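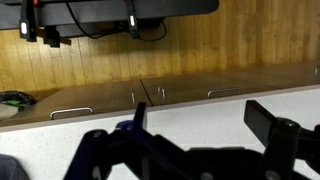
Re: [equip-plan] Gripper replacement and spares for the counter station, Wultton

To all subscribers of the equipment planning list:

The Enda project office has reviewed the request circulated to this list in May. Our response follows the quoted text. Sites that intend to share in the order are asked to read the section on spares with care, as it differs from the draft that went out with the spring budget notes.

> From: Wultton site office
> To: equip-plan
> Subject: Gripper replacement and spares for the counter station
>
> The Wultton site requests approval to purchase one replacement gripper for the arm at the kitchen counter station. The supplier, Ebrahimi, has quoted $3,484 for the unit, with freight and the mounting bracket billed separately at $330.
>
> We are aware that any single item above $3,000 must come before the project office. We ask that the matter be settled before the end of June, when the quote lapses.
>
> We further ask whether spare finger pads may be charged to the same budget line, or whether they are to be treated as consumables. The guidance we hold does not say.
>
> The site would also like to know if a second arm is still planned for next year. The answer affects how much bench space we keep free.

Purchase of the gripper

The project office approves the purchase at the quoted price. The order is to be placed through Bindport, which holds the supply agreement for all Enda sites, and the Ebrahimi quote number must appear on the request form. Orders sent directly to the supplier will be returned unpaid.

Freight and the bracket may be entered on the same form, but on a separate line. Several sites combined the two last year — this made the year-end review considerably slower than it needed to be.
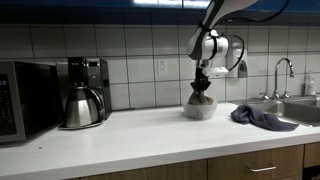 Work over the bowl at the counter station, Wultton.

The existing gripper should stay in service until the new one has been received, inspected and entered in the equipment register. It should then be kept at the site as a backup. It is not to be sold, lent or stripped for parts without written approval from this office.

Spares and consumables

Finger pads are consumables. They are to be charged to the operating budget of the site and do not require approval here. Cables, brackets and straps are to be treated as equipment parts and recorded against the arm they serve.

Each site should plan on inspecting its pads after every 400 hours of operation. The interval is a planning figure, intended to help sites set aside funds evenly over the year. Sites with heavier use may adopt a shorter interval and should state it in their budget notes.

Handling of cloth and similar goods should be listed separately from handling of rigid items. The two categories have been mixed together in past requests, and we have not been able to compare costs between sites. 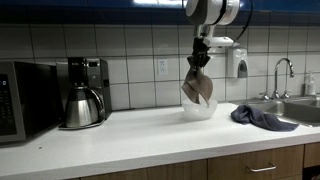 Posted to equip-plan by the Enda Project Office, Equipment and Budget Section

With regard to the second arm, no funds have been committed. The item remains in the draft plan for next year and will be considered together with the requests from the other sites. Wultton is advised to keep its current layout and to make no changes to counters, outlets or cabinets on the strength of the draft.

Any site wishing to add a gripper to the Bindport order should reply to this list by noon on the last working day of June, giving the model of arm, the budget line and a delivery contact. Requests received after that time will be held for the fall order.

Enda Project Office
Equipment and Budget Section

To leave this list, send a message to the list address with the word "unsubscribe" in the subject line.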